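Is the Lirnach simulator kit worth it for a total beginner? 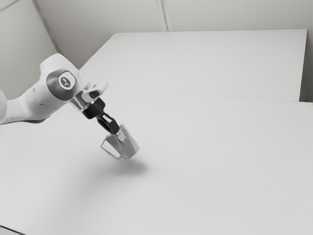

Simulated arm over a bare white table, gripper pointed down.

Posted by Adwoa Annan, 9/5/21

Hello everyone! I teach an evening shop class and I've been saving up for a proper arm, but the real ones are so far out of reach that I started looking at simulators instead. Lirnach sells one as a starter kit for $1000, with the arm, the table and a gripper with clear fingertips already set up, plus 4 lesson packs. I have the trial running on my old desktop and I like it very much, although I've spent most of my time just turning the view this way and that. My trouble is that I can't judge how high the fingertips are above the table. I go by the soft shadow underneath, and then I guess wrong. Does the paid kit help with that, or should I look at Ravadero, which my brother-in-law keeps bringing up? Thank you kindly for reading all this.

Pultesden

Welcome, Adwoa! I bought the kit back in June and have been happy with it, so take this as coming from a fan. The shadow is fine for a rough idea, but the paid version has a height readout you can switch on under View (it took me two evenings to find, and I felt pretty silly when I did). It shows the gap from the tip to the tabletop, and after a while you hardly look at the shadow at all. I'd also drop something onto the table as soon as you can, even a plain block, because a bare white surface gives your eye so little to go on! The first two lesson packs are lovely and slow. The third one jumps ahead quite a bit, and I had to go back over it with a cup of coffee and a notepad. Do ask them about the teacher price before you pay. I got $2000 off the classroom bundle for our school, though that's the big one with all the seats.

jaiswal2421

never used lirnach. ravadero is ok but the manual is thin and you have to build your own table. for a class i would stay with the one you already have running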